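On Thursday, February 2018, the Culanport group wrote:

> Does the Anedo planner still need a full model of the case? We have 3 tower types and no drawings.

No, the case model went in May. It now plans from the drive cage and the board only.

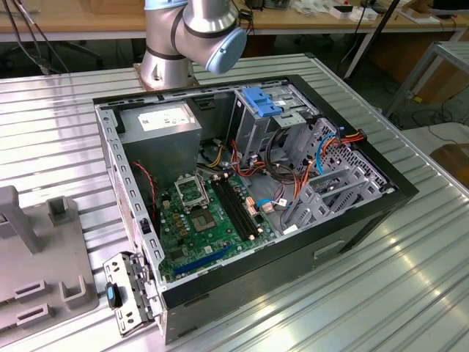 Tower on its side, side panel off, arm behind it.

We ran 1000 simulated removals first, then 700 on the bench with the Vitimari controller. Failures were mostly cables, and the simulator has none.

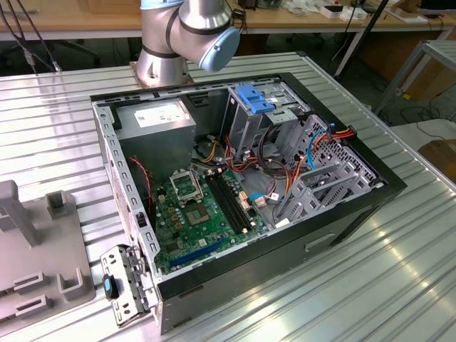

Cable handling is still a fixed rule: keep a set clearance over anything not matched to the board or the cage. With wiring running across the middle of the case towards the drive cage, the rule costs us time, as the arm has to go over the top. Over 2 seconds a move on the Van Loon set. We would like to learn the clearance instead, but have no labels for it yet. 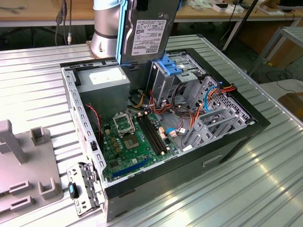
Drive in its blue caddy, held upright above the case.

For your towers, send scans of the cage and the latch. The rest can wait.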